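Pralthorpe bathroom scheme passes its first check, but tenants want more than new tile

PRALTHORPE, 24 November 2025 - The first of the renovated bathrooms at the Drositz apartments were signed off this week, and the building's owner, Minditz, would like everyone to know how good they look. A two-page notice taped up in the lobby uses the word "hotel" four times. It does not use the word "fan" at all, and for plenty of people who live there, the fan is the part they asked about.

The work started in July. It covers 51 apartments, all with the same small bathroom layout, and so far six have been finished and handed back. Each gets a glass shower enclosure in place of the old tub, marble-look wall tile, a paneled wooden door with a lever handle, a new toilet and a new sink. Minditz says the rest will follow floor by floor and has declined to give an end date.

The company that did the tile and glass, Gebru, is a local outfit that has mostly worked on private houses. Its work seems tidy enough. Tenants who have had their bathrooms back for a few weeks told us the shower doors close properly and the grout is even, and none of them had a complaint about the crew, who were described as quiet and quick to sweep up.

The trouble is with what the project was supposed to be for. When residents first petitioned the owner, the complaint was damp. Bathrooms in the building have no windows, the old exhaust fans barely moved air, and paint was coming off the ceilings in sheets. A letter with 200 signatures, many from people in neighboring buildings run by the same owner, asked for working ventilation and repairs to the ceilings. Tile was mentioned once, in a line about cracks.

"I don't dislike it," said Evaristo Ocampo, who has lived on the second floor for most of his adult life and was among the first to get his bathroom back. "It's a handsome room. But I take a shower, I open the door, and the mirror stays fogged until I've had my coffee. Same as before."

Ocampo said he had been told the fan in his apartment was "serviced." He asked what that meant and was told it had been cleaned. He has since bought a small dehumidifier with his own money and runs it in the hallway, where it trips people up.
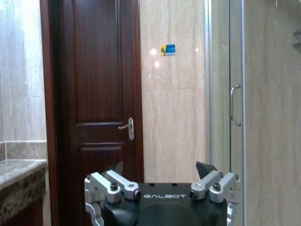

He is also unsure about the door. The old one was a hollow painted slab with a gap under it wide enough to pass a magazine through, and while no one misses it, the gap did let some air in. The new doors fit much closer to the floor. Minditz calls this a privacy improvement. It may well be one, but a tighter door on a windowless room with a tired fan is an odd way to answer a letter about damp, and the notice in the lobby does not try to explain it.

Then there is the wood itself. The doors are dark, heavy-looking and easily the most admired part of the job. Wood and steam are not natural friends, though, and a door in a bathroom lives or dies by how well its edges are sealed, especially along the bottom, where painters and finishers like to skip. We asked Minditz whether the top and bottom edges were finished before the doors were hung. The reply said the doors were "of premium quality throughout." We asked again and got the same sentence.

Mulugeta Gebreyes, who manages the project for Minditz, was more forthcoming when we reached him by phone. He said ventilation was "absolutely part of the conversation" and that the owner had decided to do the visible work first so that tenants would not have to wait for the benefits. Asked which benefits he had in mind, he pointed to the showers.

"You have to remember people were stepping over a high tub wall," Gebreyes said. "We have older residents. Now they have a shower with a door and a proper pull handle on it. That matters more to them than how fast a mirror clears."

He has a point about the tubs, which were deep, slippery and hated by nearly everyone over a certain age. Several older tenants said the walk-in showers alone were worth two weeks of washing at a relative's place. One woman on the fourth floor said she had stopped asking her daughter to come by on bath nights. But a pull handle on a shower door is there to open the door, and should not be mistaken for a grab bar. Gebreyes agreed when this was put to him and said tenants who want grab bars can request them in writing. He could not say what they would cost or who would pay.

That question may be harder to settle than it sounds. Drilling into finished tile is slower and riskier than putting supports behind the wall before the tile goes up, and if the walls have already been closed without backing, someone will have to find solid places to fasten the bars. Gebreyes said he would need to check whether backing had been put in. For the apartments still waiting, there is time to get this right at very little cost. For those already finished, there may not be.

Cleaning is another sore spot. The glass is clear, and clear glass in a town with water as hard as Pralthorpe's turns cloudy if it is left alone. Tenants were given a sheet of instructions telling them to wipe down the glass and metal after every use and to avoid vinegar, scouring pads and anything gritty. The sheet also says damage caused by "improper cleaning" will be charged to the tenant. It doesn't say how that will be told apart from ordinary wear, and Gebreyes said he hoped it would never come up.

Hope is doing a fair amount of work in this project. The owner hopes the cleaned fans will cope. The tenants hope the rents will not rise once all the bathrooms are done, and on that subject Minditz has said only that there are "no current plans." Anyone who has rented an apartment for long will know how much comfort to take from the word "current."

As for the check that was passed this week, it is worth being clear about what it covered. It looked at the plumbing, the drains and the wiring, and found nothing wrong with any of them. It did not measure how much air the fans pull. Under the rules for replacing fixtures in an existing bathroom, the inspector was not required to, and Minditz did not ask for it. The lobby notice says the bathrooms "passed inspection with flying colors," a phrase that does not appear on the inspection form.

Ceilings in the finished apartments have been scraped and repainted. They look fine now, as fresh paint generally does. Ocampo said the last repainting in his bathroom held for one winter before the corner above the shower began to bubble, and he plans to keep an eye on the same spot this time.

Tenants in the remaining apartments can expect a letter two weeks before work begins on their floor. Gebreyes said fan replacement was being priced and that he would share the figures with residents once he had them. He was not able to say whether that would happen before or after the next bathrooms are tiled.

Residents who want a grab bar or wish to report damp can leave a written request at the building office. Ocampo turned his in the morning after he got his keys back. He is waiting for a reply.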